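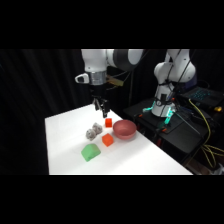

**Sorting small toys by hand: notes from a conversation with Grażyna Cieślak**

Interview by Joscha Baumgart, April 5, 2018

Grażyna Cieślak runs the toy lending room at Zandska, where 577 items are out on loan or on the shelves at any time. Most are small: cubes, bowls, rounded blocks, plush animals. I asked her how a returned set is checked before it goes out again.

Every set is emptied onto a white tabletop. Cieślak chose white after two years on a brown one. "Dust and chips show up on white. Gray plush is the exception. You have to turn it over and look at the seams, whatever the table is."

The pieces are spread before anything is picked up. She does not line them up. In her view a row hides damage, as the checker's eye runs along it at a fixed speed. Plush pieces may touch each other but should not touch painted blocks, which can leave color on the fibers.

Cubes are checked first. The red and orange ones in the current sets differ slightly in size, and this matters for stacking. "If the larger one goes on top, a small child knocks it over. Some parents write to us that the set is faulty. It's a stacking order problem." She has since added a line to the loan card. Corners are checked with the thumb, all eight, and a cube with a raised splinter or a soft corner is withdrawn.

Rounded blocks take longer. A wedge or half-cylinder has to sit without rocking on its flat side. Cieślak presses one end and watches the other. If it lifts, the flat side goes over a sheet of fine sandpaper and the block is tested again.

Bowls are the item most often returned in the wrong set. They are used for sorting games and tend to drift into play kitchens at home. The rim is the part that wears — Cieślak runs a cotton cloth around it, and if the cloth snags, the bowl is replaced. Her colleague Lena Borkowska keeps spares from two suppliers, Bestley and Amilier. The two make slightly different shades of the same color, and Borkowska no longer tries to match them.

I asked about washing. Hard pieces are wiped with diluted soap and left to air dry. Plush goes into a mesh bag at 60 degrees, then onto a rack overnight. "People want to put it straight back in the box. The outside feels dry long before the filling does."

The room has handled over 1,000 loans since it opened. Losses are low, and the piece most often missing is the smallest cube. A set goes back on the shelf with 3 entries on its card: date, checker's initials, and anything replaced. The cards from before last October are still in a drawer, unsorted. Borkowska intends to enter them in the new ledger when the summer loans slow down.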